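Pelotas de tenis de mesa para un club pequeño: ¿cuáles compro y cuántas duran?

Foro de ayuda > Deportes de raqueta > Material
Publicado el 7 de enero de 2023

Ravinder Lapointe

Buenas. Me ha tocado encargarme del material de la sección de tenis de mesa de una asociación de barrio. Tenemos dos mesas azules bastante castigadas, un grupo de chavales de iniciación y otro de adultos que juega la liga local. Hasta ahora cada uno traía sus pelotas y era un lío: unas botan más, otras menos, y a mitad de la tarde siempre hay alguna rota y discusiones sobre con cuál se sigue.

Quiero hacer un pedido único que llegue hasta abril. Tengo presupuesto para una caja grande de entrenamiento y unas pocas de competición. Me han ofrecido una caja de 140 de la marca Hikeck a buen precio, y también me han hablado de las Jernum, que salen bastante más caras por unidad.

Mis dudas:

¿Se nota de verdad la diferencia entre las de entrenamiento y las de tres estrellas, o es sobre todo el control de calidad?

En el armario han aparecido dos bolsas de pelotas antiguas de celuloide. ¿Se pueden mezclar con las de plástico?

¿Cómo las guardáis? Ahora mismo están en una bolsa de deporte, y las pisan.

Gracias de antemano.

mesa_del_fondo

Te contesto por orden, llevo años comprando pelotas para un club parecido al tuyo.

Las estrellas son una clasificación de cada fabricante. Las de tres estrellas son las que han pasado la selección más exigente en redondez, peso y dureza. Las de entrenamiento salen de un control menos estricto, así que en una misma caja encuentras algunas casi perfectas y otras que bailan. Para multibolas y para iniciación da igual. Para un adulto que saca con efecto, una pelota ovalada se nota enseguida en el segundo bote.

Haz la prueba de giro con todas las que vayan a usar los adultos: las pones sobre la mesa, les das un giro fuerte con dos dedos, como una peonza, y miras el contorno. Si tiembla, a la caja de los chavales. Con un poco de práctica se revisa una caja en un rato. Conviene hacerlo sobre una superficie lisa y nivelada, porque una mesa vieja con baches te engaña.

Otra cosa que se mira poco es la costura. Hay modelos con costura y modelos sin ella, y botan de forma distinta. Los de liga se acostumbran a uno y luego protestan con el otro. Pregunta qué pelota usan en la competición local y compra esa misma para los partidos, aunque cueste más. Para el resto, la que quieras.
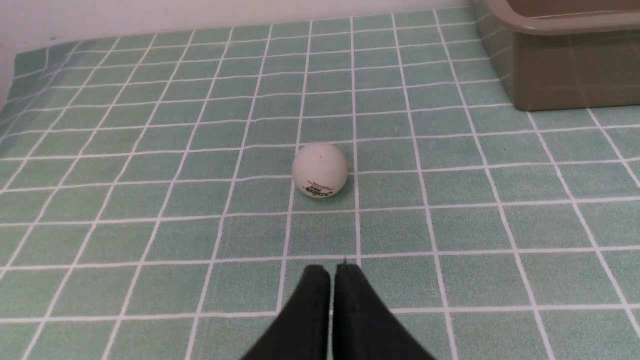
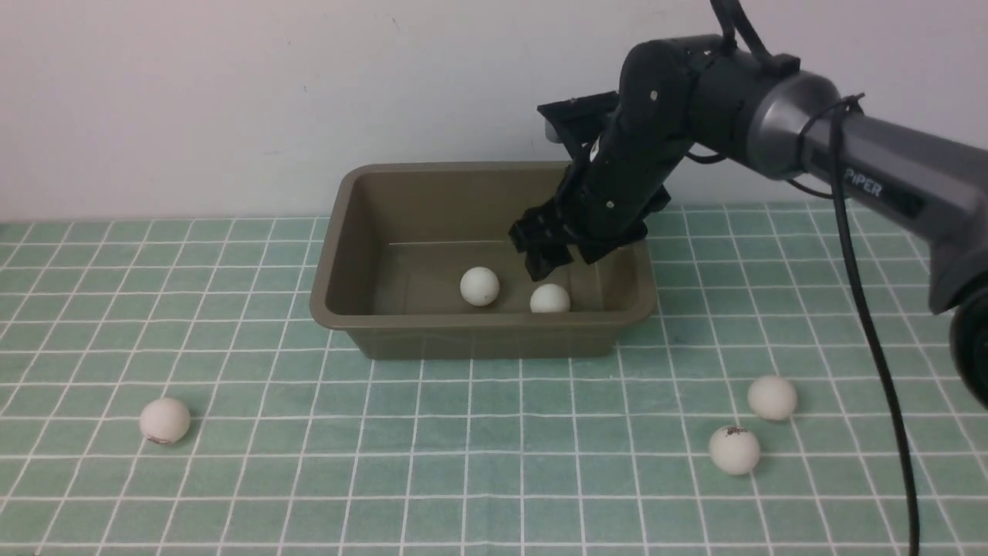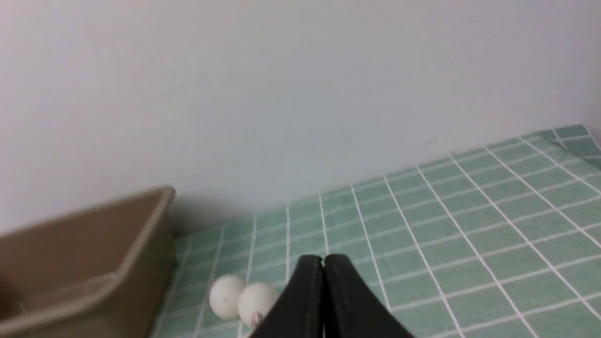 Pelotas blancas y cubeta de plástico.

Sobre el celuloide: no las mezcles. El peso es parecido, pero las antiguas son un poco más pequeñas, cogen más efecto y suenan diferente. Un chaval que entrena con las dos no aprende a ajustar el golpe. Además, el celuloide arde con muchísima facilidad, así que no las dejes junto a un radiador ni dentro de un coche al sol. Yo las llevé al punto limpio y pregunté allí dónde dejarlas. Para distinguirlas, el olor ayuda: al frotarlas, las de celuloide huelen a alcanfor.

Para guardar, cualquier recipiente rígido y abierto por arriba. Las bolsas blandas son la causa principal de las abolladuras. Nosotros tenemos una cubeta por mesa y una caja con tapa para las de competición, que solo se abre los días de partido. Antes de guardarlas les paso un paño de algodón apenas húmedo. Las nuevas traen un polvillo que resbala en la goma, y si no lo quitas, los primeros minutos la pelota patina y todo el mundo le echa la culpa a la pala.

En cuanto a la duración, depende del suelo más que de la marca. En nuestra sala hay un zócalo de madera y las que se rompen son casi siempre pisadas. Desde que pusimos separadores bajos alrededor de las mesas rompemos muchas menos. Si no tenéis presupuesto, unos bancos tumbados sirven.

De las Hikeck he tenido una caja y para entrenar cumplen. En la mía aparté 13 por ovaladas, y siguieron sirviendo para ejercicios de saque con los pequeños. Las Jernum no las he probado.

pacoreves

compra las baratas, los críos las pisan igual

las abolladas (no las rajadas) se arreglan metiéndolas en un vaso de agua muy caliente, recuperan la forma. luego quedan algo blandas pero para peloteo valen

Beaudoin_TM

Coincido con casi todo lo que dice mesa_del_fondo, pero no con el arreglo del agua caliente. La pelota recupera el aspecto redondo y deja de botar igual, y casi siempre acaba rajándose por el mismo sitio. En un club con niños prefiero tirarla antes que tener pelotas que se comportan raro y que nadie sabe por qué. Y con las de celuloide, ni se os ocurra acercarlas a una fuente de calor.

Añado un par de cosas prácticas para el pedido.

Pide el material todo junto y a un solo proveedor. Nosotros compramos en Trimer y el envío sale gratis a partir de cierto importe, así que metemos en la misma compra las redes y el limpiador de gomas. Pregunta si te hacen factura a nombre de la asociación, porque luego para justificar una subvención te la van a pedir.

Compra un solo color. La naranja es cómoda para los niños si la pared del fondo es clara, pero vuestra liga seguramente juega con blanca, y no compensa tener dos juegos distintos. Con mesas azules la blanca se ve perfectamente. Lo que sí hay que vigilar es la ropa: camiseta blanca y pelota blanca no se llevan bien, y en partido el árbitro te puede hacer cambiar.

Marca las del club con rotulador permanente fino, una inicial pequeña al lado del sello. No afecta al bote y evita que se vayan en las mochilas. El sello se borra con el uso y sirve para saber si la pelota es vieja: cuando ya no se lee y la superficie está brillante, ha perdido el grano y resbala más. Esas las paso a los ejercicios de coordinación, los de llevar la pelota encima de la pala.

Si al final vais a tener caja grande, plantéate un recogedor de tubo o de red. Los chavales se pelean por usarlo y te ahorra agacharte cada dos por tres.

Ravinder Lapointe

Gracias a todos. He preguntado en la liga y juegan con pelota blanca sin costura, así que pediré de esas para los partidos y la caja de Hikeck para entrenar. Las de celuloide las saco del armario esta semana. Lo de los bancos tumbados lo pruebo ya, que bancos nos sobran.

Me queda una duda: ¿el paño húmedo lo pasáis también a las de competición recién abiertas, o esas se usan tal cual?

mesa_del_fondo

También. Un paño seco basta en esas, y las peloteas unos minutos antes del partido.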